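Taming the Craft Table: Tips From a Small Apartment

I do most of my making on one table, and it's the same table we eat dinner at, so I've gotten pretty good at working with foam, glue and fabric scraps in a hurry.

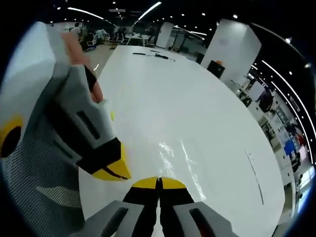 What's the best way to cut thick craft foam without ragged edges?

Use a brand new snap-off blade, and make several light passes with it. One hard push drags the foam along and tears it, and you end up with that crumbly edge that no amount of sanding will fix. Let the blade out long, keep it at a low angle, and pull it toward you in one smooth stroke. Snap off a section as soon as you feel it start to grab. I go through blades like crazy on foam days and I've made my peace with that.

Now for everything else I've picked up, in no special order.

Gluing foam

Contact cement is the one I reach for most. Brush a thin coat on both sides, wait until it feels tacky and no longer wet, then press together. Line it up before you touch it down! You get one try. I put a strip of parchment paper between the two pieces, get the corners where I want them, and slide the paper out a little at a time.

Hot glue is fine for small stuff, but turn the gun to low. On high it will melt a lovely little crater in softer foam (ask me about the owl costume). If your gun only has one setting, squeeze the glue onto a scrap of foil, count to five and pick it up with a craft stick.

White glue works on foam too, it's just slow. I leave those pieces overnight with a heavy book on top and wax paper in between. The wax paper matters. I have a cookbook with a permanent green patch on the back cover.

Open a window for contact cement, even in January. I put on a sweater and run the kitchen fan and I still try to get it done in one go.

Painting it

Foam drinks paint. Seal it first with two thin coats of white glue thinned with a little water, and let the first one dry all the way before you start the second. After that, plain craft acrylics go on nicely. For black details I've given up on tiny brushes – a paint marker is so much easier, and you can rest your hand on the table. Do the light colors first. Yellow especially will never cover anything, so give it a white undercoat and save yourself four rounds.

Spray paint straight onto foam is a gamble. Some kinds of foam dissolve. Test a scrap, and test it with the exact can you plan to use.

Sandpaper, which I was using all wrong

For years I bought whatever was on the end of the aisle. These days I keep a coarse sheet for shaping and a fine one for finishing, each wrapped around a block of scrap wood with a rubber band. For inside curves, wrap it around a marker or a piece of old broom handle. If you're doing wet sanding on painted wood, there's a very fine grade numbered 4,000 that gives a finish like glass, but don't bother with it on foam. Tap the dust out of the paper often and it lasts ages.

Getting glue off the table

Hot glue: ice cube in a sandwich bag, hold it on the blob for a minute, then flick it off with an old plastic card. White glue: a damp rag laid over it for ten minutes. Contact cement: let it dry, then roll it off with your thumb or a pencil eraser. I used to attack it wet, and all that did was spread it.

Our table has an oil finish, so I keep solvents well away from it and rub a bit of oil back in every few months. If yours is varnished you can be a lot braver, but try a spot underneath first.

Better still, cover it. I use a cheap vinyl tablecloth turned fuzzy side up, and everything stays put. At the end of the evening I pick it up by the corners, shake it into the trash and we can have dinner.

Storing scraps

I keep two bins, one for foam and one for fabric, and when a bin is full I'm not allowed to buy more. That's the entire system. Thin sheets get stood on edge, like records, or they curl. Buttons, elastic and odd bits of strap go in a hanging shoe organizer on the back of the closet door. Clear pockets are worth the extra couple of dollars.

Fabric scraps smaller than my hand go in a pillowcase for stuffing. Once it's full it becomes a floor cushion, a really heavy one.

Rulers, knives and fingers

Please get a metal ruler with a cork back. It doesn't slip, and the blade can't climb up on it the way it does with plastic. Keep your holding hand behind the cut, always. Used blades go into an old mint tin with tape around it, and when the tin's full I tape it shut and write SHARP on top before it goes out.

And put the cap back on the glue before you answer the door. I lost most of a bottle that way last month and had to scrape the cap clean with a nail. A dab of petroleum jelly on the threads keeps it from sticking next time, and it works on nail polish and maple syrup too.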